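Brurnia Taps and Basins: restoration of the Nurholm range
Progress report to the Furukawa fund, 24th June

Work on the four basin taps is on schedule. The bodies have been recast from the 1932 patterns, and the first pieces came back from the foundry with clean threads and no pitting on the spouts. We rejected one casting for a thin wall at the base and the foundry has replaced it at no charge.

The cross handles are finished. We kept the original five-sided hub, which meant a new drill guide, and that took up most of the tooling money for this period. The lever handles are behind. Carkar supplied the first set with the stop in the wrong place, so the cold side closed a quarter turn late. They have agreed to remake them and we expect delivery in August.

Flow tests were run on the basin mixer at low and normal pressure. It met our target at normal pressure. At low pressure the stream broke up at the outlet, and we have widened the inner channel — the change can't be seen from outside. The test will be repeated when the next bodies arrive.

Plating samples in nickel and unlacquered brass are with the showroom. The nickel is approved. The brass still needs a decision on whether to supply it polished or brushed.
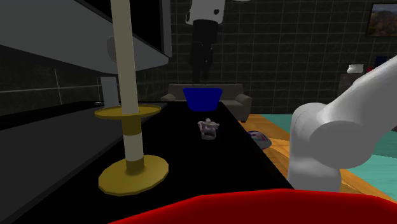 Spending is within the grant apart from the drill guide, which we have covered by putting off the printed catalogue. We ask for your agreement to that change. The next stage is a run of 100 basin taps, and we would like to place the order for valves before the levers come back, as the valves have the longer wait.

Still open: the brass finish, the low-pressure retest, and the wording of the fitting leaflet.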